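How to set up a self-supervised grasping run in a metal bin

Written by Mỹ Quách, September 30, 2023

These are the steps we use at Cundden to collect grasp attempts for training a success predictor. The arm picks a spot, closes the gripper, lifts, and the label comes from what the fingers read after the lift. You need an arm, a two-finger gripper, one fixed camera and a bin with sloped walls.

1. Fix the bin to the table. Clamp the rim. If the bin shifts even a little, the camera calibration is off and the whole batch has to be thrown out.

2. Choose the objects. Keep the set small and mixed. Put in at least one clear item, one ribbed or curved item and one flat item. Clear cups are hard for depth cameras, and a set without them gives you a number that looks too good.
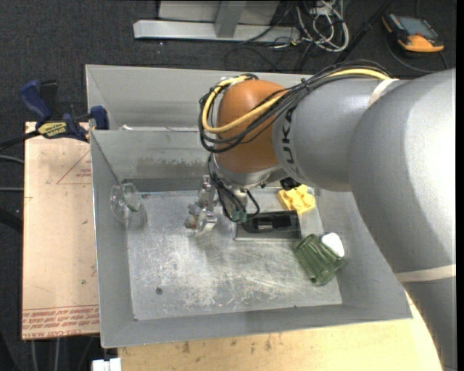 3. Set the height limit. Jog the gripper down over the middle of the bin, stop above the floor plate, and save that height as the lowest allowed. Do the same near each wall.

4. Run 22 test grasps by hand-picked targets. Check that each label matches what happened. Liên Ngô wrote our label check, and it fails most often on thin flat objects, where the fingers close almost all the way.

5. Start the random policy. We collected 700 attempts this way before training anything.

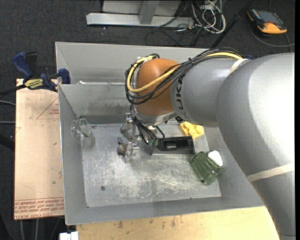
6. Train, then switch the policy over. The network scores candidate grasps and the arm takes the best one. Keep 5 percent of attempts random so the data doesn't narrow to a few easy spots.

7. Stir the bin when objects pile up in a corner. A slow sweep along the wall with closed fingers is enough.

Our full set came to 924 attempts. The trained policy did better than random on opaque objects. On clear ones the gain was small, and Jihad Qudah is repeating that part in November with color images only.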